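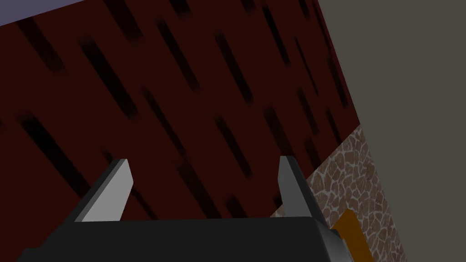
March 26, 2023
Plamby Humour Lab

4.2 Headline task

Readers saw 30 headlines, one at a time, and marked each as joke or straight news. Half from the Brorkevitz spoof archive, half from small local papers. No pictures with the headlines, no source line. Body text held back untill the second round.
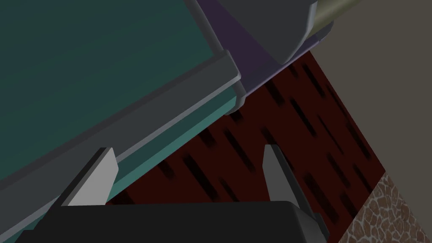 Figure 3. Teal panel with grey rim, rendered view.

Spoof items with a named town in the dateline were taken as real more often. Same for flat, dull verbs ("said", "reported"). Swearing gave the joke away at once. Scores from Mondard readers left out here, see 4.4.

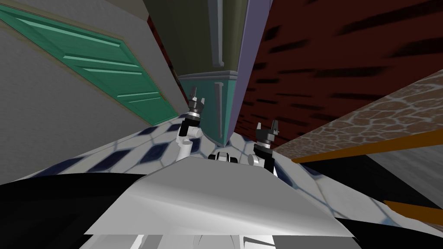
Does a longer headline make the joke easier to spot?
Only up to a point; past 25 words readers got slower and no more accurate.

Second round, full stories. Most people settled by the end of the first quote. A few went back and changed a right answer to a wrong one, mostly on the council stories.
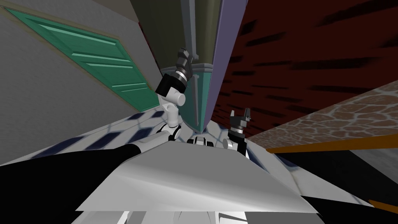
Word count: 900

Huttunen scale used for funniness, scored after the joke/news choice so the one didnt steer the other. Weak link between the two. Dull spoofs fooled more readers, but so did two of the funniest. Order effects in 4.3.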